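Chopstick tips from a robot study

My sister-in-law Marijke works on a project called Wostura, where they teach robots kitchen chores by having people do the chores first with hand-held grippers. I read her write-up over coffee and came away with a better way to keep my own chopsticks! So this month's kitchen tips come from the lab – well, mostly.

The study compared tidy starts with messy ones. One batch of 200 demonstrations began with the chopsticks lined up straight, and another 249 began with them leaning every which way in the holder. The robot that learned from the messy batch got hold of a chopstick in 87 percent of its tries. The one that learned from the tidy batch managed 32 percent once things got untidy (my kids would do worse).

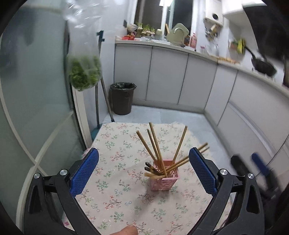
Does a robot need a perfectly neat kitchen to learn in?

Ordinary clutter is fine, and in this study the robot trained on messy starts did much better when the chopsticks were out of line.

Now for the part you can use at home. Pick a holder with a wide mouth and plenty of holes in the sides, so washed chopsticks can air out. Shake the water off first and stand them with the eating ends up. Don't cram it full – if you have to tug one out, three more come along with it and land on the floor. I moved half of mine to a drawer and haven't missed them.

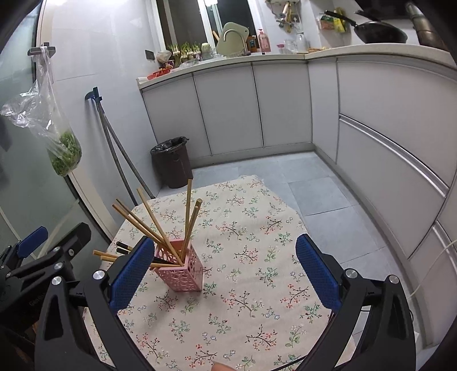

Marijke's other advice was to put the holder on a cloth. Hers kept sliding on a bare tabletop during the early trials, and mine does the same on my counter. A folded dish towel works too. Wash the holder itself every week or so, going into the corners with an old toothbrush, and let it dry upside down.

Next on their list is spoons, and she has promised to send me that write-up as well. I have a very crowded spoon drawer waiting for it.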